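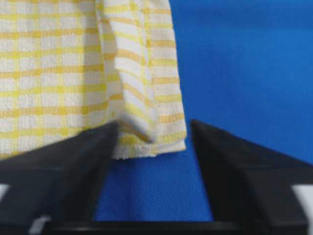
White and yellow checked kitchen towel

Vesel Faulkner Law Offices
Office Safety and Records Room Walk-Through, with Comments
Brirnard Building, Suite 147
Walk-through date: 10 November 2025

Thank you to everyone who cleared a path, unlocked a cabinet or moved a stack of exhibits so I could get past. Items are marked OK, FIX or WATCH, and my comments follow each one (I know I go on a bit, but last time people asked for more detail, so you are getting it!).

RECEPTION AND CLIENT WAITING AREA

Front door opens fully and closes by itself: OK
It closes a little faster than I would like for clients with strollers or walkers. I have asked building management to slow it down.

Visitor sign-in sheet kept out of public view: FIX
Yesterday's names were still on the clipboard when I walked in. Please start a fresh page every morning and put the old one in the locked drawer. People who come to see a lawyer should be able to do it without the next visitor reading all about it.

Chairs steady, no loose legs: WATCH
The one nearest the window rocks. It's fine to sit on for now, but I'd be happier if our larger guests were steered toward the bench.

CONFERENCE ROOMS

Floor outlets covered when not in use: OK

Cords taped or routed away from walkways: FIX
During the long deposition last week the court reporter's extension cord ran straight across the doorway, and I stepped over it myself more than once without thinking to say anything, so I am as guilty as anybody. Cord covers are in the supply closet, on the bottom shelf.

Panic button under the table in the small room tested: OK
Tested with the monitoring company on the line. They answered right away and were very pleasant.

RECORDS ROOM

Aisles clear to full width: FIX
Boxes from the Clollska matter are still on the floor along the back aisle. I understand the production deadline is close and you want them handy, but the aisle is our second way out. Please shelve them or send them to storage by the end of the week.

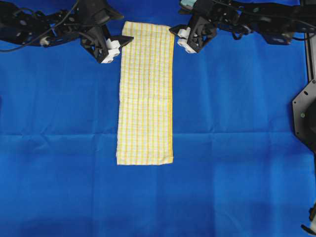

Heavy boxes stored at waist height or lower: WATCH
Much better than in April, and I noticed! A few full bankers boxes have crept back up to the top shelves, mostly closed estate files. If a box needs two hands and a grunt, it belongs lower down.

Step stool in good condition: OK
New rubber feet. Lovely.

Sprinkler heads clear of stored items: OK

Door locked when unattended: FIX
Found open over the lunch hour with the lights on. The keypad code has been changed, so see the front desk for the new one, and please don't write it on a sticky note next to the keypad.

Closed-file destruction log up to date: OK
There are 438 files on the current list, each with the responsible attorney's initials. Nothing goes to the shredding service without those initials, even if the retention date has long passed.

ATTORNEY AND PARALEGAL OFFICES

Space heaters: FIX
I found 5 in use. I do sympathize, the north side is chilly, but our lease doesn't allow them. Please take them home, and tell me which rooms are cold so I can get the vents looked at.

Fire extinguishers tagged and reachable: OK
All 11 have current tags. The one by the copier had a coat hanging on it, which I moved to the coat rack.

Evacuation map posted: WATCH
The map still shows the old mail room. A corrected one is on order.

FOLLOW-UP

I'll come back to the FIX items in two weeks. If something on your list can't be done by then, send me a note and we'll work out a date together.

Prepared by the Office Manager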